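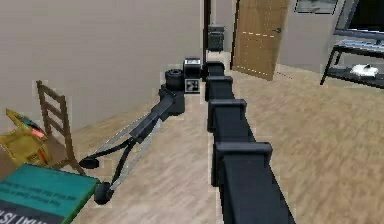
Long fingers or short fingers? Round one in the sim

I finally got to spend a whole evening on the gripper comparison I've been promising since June, and I had such a good time that I forgot to eat. If you're new, the project is called Mallow, and the goal is a house robot that can pick things up off the floor without making a mess of the furniture. Everything in this post was done in simulation. The real arm gets its turn later.

The two candidates are the Fandska, a parallel gripper with stubby fingers, and the Grurmont, with long thin rails and black pads at the tips. I've been a Fandska person from the start. It's simple, it closes the same way every time, and my controller already knows how to talk to it. So I went in expecting to confirm what I already believed (always a bad sign).

Then I put the Grurmont on and sent it down toward the floor between the chair and the book, and wow, what a difference reach makes! With the fingers spread into that big V, one pad can go in low by the chair while the palm stays well back. The Fandska has to bring the whole wrist down with it, and in my runs the wrist kept bumping the chair before the fingers were anywhere useful.

I ran 612 grasp attempts per gripper, same start poses, same objects, new random seed each time. The Fandska hit furniture far more often. The Grurmont had its own trouble, though. Thin flat things are hard for it, and books are the worst. One pad lands fine, the other skids along the cover, and the book turns on the floor like a record. I lost a good hour to that before I noticed I had the pad friction set the same for both grippers.

Heike Harms wrote to ask whether the wide opening costs me time. It does, a bit. Closing from full spread takes 30 control steps, and if I pre-shape the fingers on the way down it drops to 11. Do the pre-shaping! I only tried it on her suggestion and it's now the default.

The camera view deserves its own post. I like having the fingers and the floor in one shot, but the arm hides a lot, and Gerd Ostermann thinks I should add a second camera up high. He's probably right - I just don't want to redo the calibration.

Next up is the Bauerfeind controller, which has proper force limits, and a softer pad model for the Grurmont. I'll put the config files up once I've cleaned out my swearing in the comments.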